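Household Tips › Smart Devices
Cornel Vlad | February

Setting Up a Voice Assistant in a Shared Kitchen

The Sendetti speaker is supplied with most features switched on. Residents are advised to review the settings before the device is placed in a common room.

Begin with purchasing. Open the Bokico app, select Account, and turn off voice ordering. If ordering must remain available, set a spoken code of at least four digits and do not say it while guests are present.

Choose a firm, level surface away from the sink and the stove. The speaker should stand at least 15 inches from the wall, as corners make the microphone less accurate.

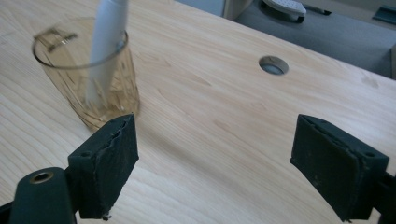 Pale wood tabletop with a wavy grain.

Wipe the surface and let it dry before setting the speaker down. Rubber feet can leave marks on oiled wood — a cork mat prevents this.

Next, review the recordings. The device keeps them for up to 72 hours unless the setting is changed, and they may be deleted at any time under Privacy. Households with children should also create a separate profile for each child and limit it to timers, music and spelling.

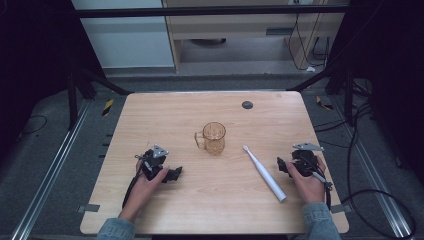
Timers should be given names when more than one is running. "Rice timer" and "oven timer" are understood well; numbers are often confused. Alarms set under one profile cannot be canceled from another.

The microphone button should be pressed whenever the room is used for private conversation. A red ring confirms that listening has stopped. The ring on the older Voicu model is orange, and it goes out after 2 minutes although the microphone remains off.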